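Search this site... Go

5 min read

My Clip Store Safety Checklist, With Comments

I run this list every March and again whenever I change hosts, and I love doing it! It takes one pot of coffee and I always find something. It's written for solo video sellers with their own store page, but bloggers can use most of it too.

ACCOUNTS

[x] Store login has its own password
Comment: Changed it this round. The old one was 20 characters and fine, but I had typed it into a laptop I later sold.

[x] Two-step login is on for the store, the email and the payout account
Comment: Email is the big one - whoever gets into that can reset everything else. Drarkell finally supports app codes, hooray.

[ ] Backup codes printed
Comment: Printed for Zekska, still missing for Drarkell. My printer is out of black again.

[x] Old helpers removed
Comment: Found an editor login I set up two hosts ago. Gone now.

FILES

[x] Master copies in two places
Comment: One drive at home, one with Kauppinen storage. I have 2,000 clips now (wow) and the upload ran all night.

[x] Opened 5 random clips from the backup and watched them to the end
Comment: All played with sound. Please do this one, even if you skip the rest! A backup you've never opened is just a folder name.

[x] Location data stripped from photos and previews
Comment: The Brodura export preset does it for me, but only if the box is ticked. It had unticked itself after an update.

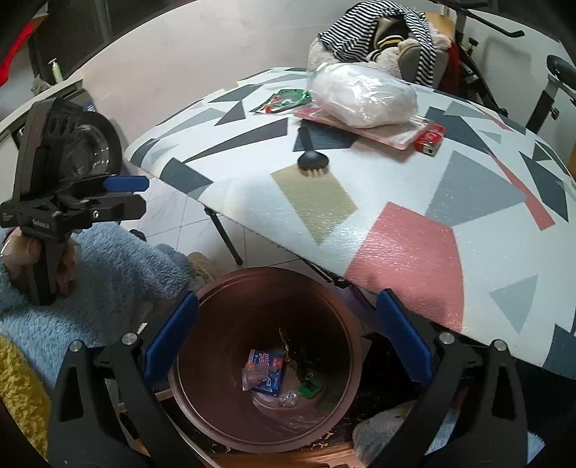
How often should I check that my backups still play?

Once a month is plenty for a small store, plus one extra time after you move files to a new drive or a new host. Pick different clips each time and include at least one old one.

STORE PAGE

[x] Every preview matches its full clip
Comment: Two were swapped. A very patient buyer had written to me about it, and I sent a free clip as thanks.

[x] Contact address works
Comment: Sent myself a note at 9 pm and got it right away.

[ ] Refund wording up to date
Comment: Still says I answer in 24 hours. I do try, but I want to change it to two days so I can sleep.

[x] Legal name and home address hidden on the domain record
Comment: Looked it up while logged out, in a private window. All clear.

MONEY

[x] Payout account details correct
Comment: Read them out loud digit by digit. Feels silly, works great.

[x] Sales records saved outside the store
Comment: Zekska lets you download a plain spreadsheet, which made my day. I keep one per month.

[ ] Second payout option set up
Comment: Forms are half done. This is first on my list for next time, along with those Drarkell codes.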